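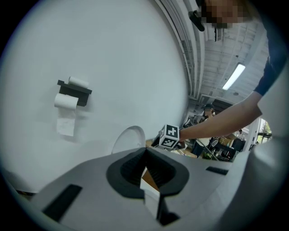

The bathroom test: an interview from the Vurnby workshop

The builder behind Gorkach would like a machine that cleans toilets. I asked why, and the answer was short. "Have you ever met anyone who wanted that job?"

Fair enough, but wanting a machine and having one are different matters, and I went to the Vurnby shared workshop expecting to be talked at. The builder, who asked to go unnamed, was more careful than I had guessed. Gorkach doesn't clean anything yet. It learns from people who do the motions with grippers in their hands, and the arm that is meant to copy them is still in pieces on a bench.

"We do the job by hand, with the same kind of fingers the arm will have," the builder said. "The marker cubes give us the position of each hand."
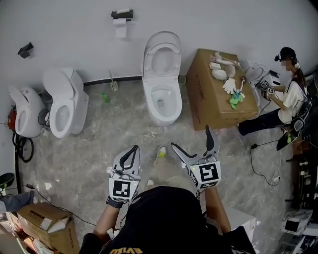 The plan calls for 1,519 recordings before the first serious training run. I said that sounded like a lot of time spent around toilets for a machine that might drop the brush. "It might," the builder said. "My first version, Penel, couldn't close a lid without hitting the tank. I spent 70 evenings on it and then took it apart for the motors."

What bothers me is the gap between a workshop and a house. My own bathroom has a bath mat, a hamper and a door that only opens halfway. I asked what happens when the machine meets a toilet it has never seen. The builder thought for a while – longer than I liked.

"It probably fails. That's why we don't stick to one toilet."
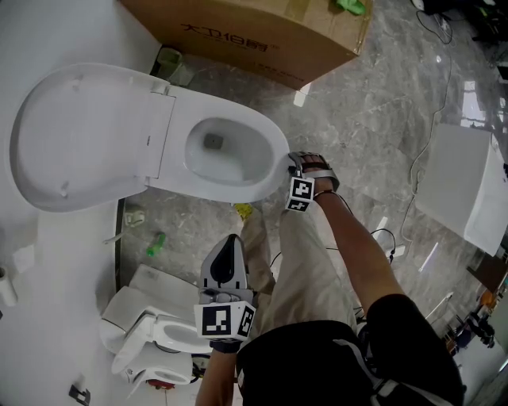
Yilma said the lid was the wrong thing to worry about, and that the trouble would start with water on the rim and a brush that bends. The builder didn't argue. "Soft things are hard for us. I'd trust it with a hinge long before I'd trust it with a cloth."

We came to money. So far the project has cost 1,000 dollars in parts, with no pay for anyone's hours.
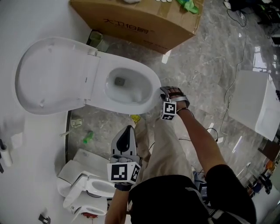

I asked how long a person takes to wipe down a seat and rim. "Me? 2 minutes." And the arm, if it works? "Longer. I won't give you a number." I pushed, and got a shrug.

The first run with the arm is set for April. I've asked to be there, and I'm bringing my own brush.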